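Kallville paper mill open day

The mill at Kallville opens to visitors twice a year, once in spring and once in June. We went on 23rd April, taking the early bus from Pornuvmont and walking the last stretch along the river. Entry was free but places had to be booked, and the morning tour was limited to 28 people.

The visit began in the rag store. Most of the cotton now comes as offcuts from shirt factories, baled and already sorted by colour. White bales go to the writing papers and the mixed ones are kept for board. A member of staff cut one open so that we could feel the different weights of cloth. Buttons and zips used to be the main nuisance, but factory waste has very few of them.

From there we went through to the beater room, which was the loudest part of the day. Ear defenders were handed out at the door. The older beater holds 300 litres of pulp and takes most of a shift to do its work. The newer one, made by Antoniadis, is faster, though the papermakers still prefer the old one for anything that has to be folded many times.

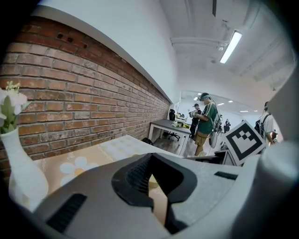 Sheet forming is done by hand for the heavier papers. The mould goes into the vat at a steep angle, comes up level and is shaken twice, once each way. After that it must be left alone until the water has drained. Visitors were allowed to try with a small mould. My first sheet was thick at one end and had a hole near the corner. The second was better, and I was told it would do for a bookmark.

A good vat hand makes 500 sheets in a day. They are stacked between felts, pressed, and hung in the loft, where wooden shutters are opened or closed according to the weather. In a damp week drying can take twice as long as planned, and orders simply wait.

The shop is in the former weighing office. It sells seconds by weight and boxed sets of the Narkix range, a cream paper with a rough edge that takes ink well. I bought a pack of seconds and could find very little wrong with them.

Lunch was soup and bread in the yard, under cover. There are 68 steps up to the drying loft and no lift, so anyone who has trouble with stairs should ask for the ground floor tour when booking. Parking is limited. The last bus back to Pornuvmont leaves shortly after the afternoon tour ends.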